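They let visitors into the Trillholm works in July, after the morning rush, and the first thing you get is a hairnet. The second is Rukhsana Sandhu, who has run the dish return side for 10 years and walks faster than the tour does.

Trillholm washes crockery for canteens. More than 900 bowls come back in a morning, and until last year every one of them was racked, unracked and stacked by hand. Talha Hashmi showed me his wrist brace from those days. He keeps it in his locker next to the biscuits.

The racking and stacking is now being handed over, slowly, to pairs of arms. We were taken to the practice bay, a white-walled booth with a nicer floor covering than my kitchen has. I had expected steel and menace. I got ferns and peach-colored flowers.
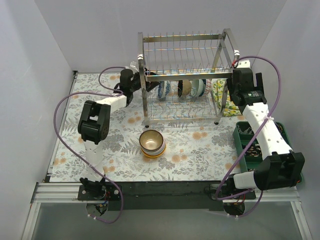
Two arms at the dish rack, with a stack of bowls waiting on the mat.

Imad Salameh used to stack on the early shift and now looks after two of these bays. He got a training course, a small raise and a great many cables. His view is that bowls are harder than plates, and that mixed bowls are harder than anything, as every canteen seems to buy a different kind. A person sorts that out without thinking. He has spent whole afternoons on it.

What has changed for everyone else? Fewer sore shoulders, according to Rukhsana. Less talking, according to Talha, who misses having somebody across the table to complain to. The early shift starts an hour later, and I heard no grumbling about that. Two people moved over to inspection, where they look for chips and cracks under a bright lamp. One of them likes it. The other asked me whether my paper was hiring.

I asked what happens to the jobs when the practice bays become real ones. The answer was long and mentioned "flexibility" more than I would have liked — then it was time for tea, served in paper cups.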